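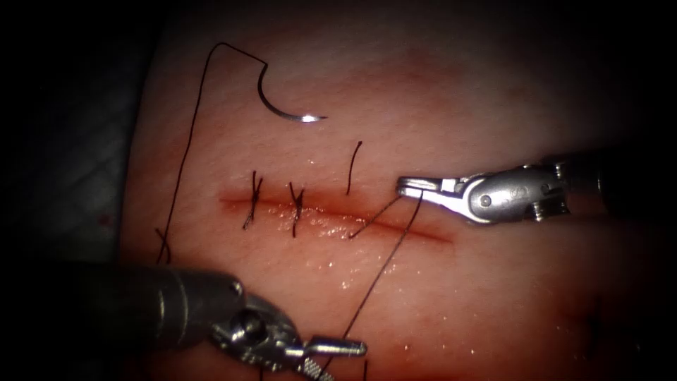 Interrupted sutures in dark thread on a synthetic tissue pad.

Thread stock: new storage and labeling rules from October

The teaching store at Zindonell has finished its count of suture packets. The total on the shelf was 1623, of which 400 were past the printed date. Expired packets are still allowed for practice on synthetic pads. They are not allowed anywhere near the animal tissue sessions that share a sterile tray with the clinical course, and they now have to be stored on a separate shelf. The new rules apply to every group that draws from the store, including the evening courses.

Sorting by material

Packets were previously sorted by size only. From October they will be sorted by material first, then size, then needle type. Silk, nylon and polypropylene each get their own column of drawers. Absorbable thread goes in the closed cabinet on the north wall, where the humidity is lower.

Material matters more than size for most teaching purposes. Braided silk lies flat after it leaves the packet and holds a knot with few throws. Nylon monofilament keeps the curve it was wound in and will spring open if the first throw is left loose. A student who learned on silk and is handed nylon without notice usually thinks the fault is in the hands. Instructors should write the material on the session sheet, and the column for it has been added.

Size labels follow the usual scale, on which 2-0 is thicker than 4-0. The drawers are now arranged with the thickest thread at the top. Several drawers were found in the reverse order during the count, with 5-0 packets filed under 2-0.

Absorbable thread

Absorbable thread breaks down by reaction with water. An opened foil packet begins to lose strength from the moist air in the room, and a resealed packet is no better than an open one. Do not return opened absorbable packets to the cabinet. Part-used strands can be left in the tray marked KNOTS at the sink end, where they are used up in tying practice on the peg boards.

Gut is no longer ordered. The remaining box will be issued until it is gone. Gut is packed in an alcohol-based fluid and should be opened over a dish. 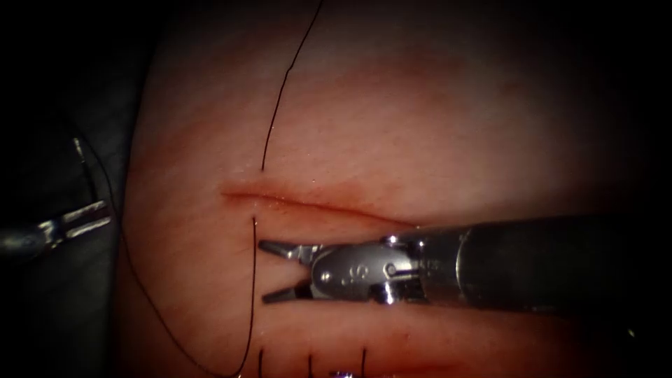
Temperature is the other item on the list. The drawers nearest the radiator in room Bùi reached 35 degrees Celsius last winter, well above the limit printed on most of the boxes. Those drawers have been emptied and will hold gauze and drapes only. A logging thermometer has been fixed to the side of the cabinet. Readings go to Rindenow each morning at 7:30 and can be viewed by anyone with a store login.

Labels

Each drawer label will show the material, size, strand length, needle code and the earliest expiration date in the drawer. The label is printed from Rindenow, and handwritten changes will be removed at the next check. If a drawer has been restocked with a later lot, the new packets go to the back.

Needle codes differ between suppliers. A 3/8 circle reverse cutting needle can appear under a different set of letters on every brand of box. The drawer label uses our own code, and a conversion chart is taped inside the cabinet door. The chart does not yet cover the Lostier packets, which were delivered after it was printed. Until the chart is replaced, go by the needle drawing on the packet, which is printed at actual size.

Ordering

The reorder level for 3-0 nylon is now 300 packets. It was set lower in the past, and the store ran out twice during the spring block. Reorder levels for the other sizes have not changed. Requests for special thread, including dyed thread for filming and double-armed strands, need four weeks. Black or dark blue thread is recommended for any session with pale pads. Undyed thread is hard to follow at the back of a group, and trimmed tails get left behind in the pad surface.

Sharps

Needles found loose in drawers have to be reported, with the drawer number, before the drawer is used again. Three were found in the count. Empty foils with the needle still parked in the card go in the sharps bin with the card attached. Please do not pull the needle out first.

Questions about drawer locations and login requests go to Wayne Grewal at the store desk. Session sheets with the new material column are in the wall rack by the door, and old sheets can be used for scrap.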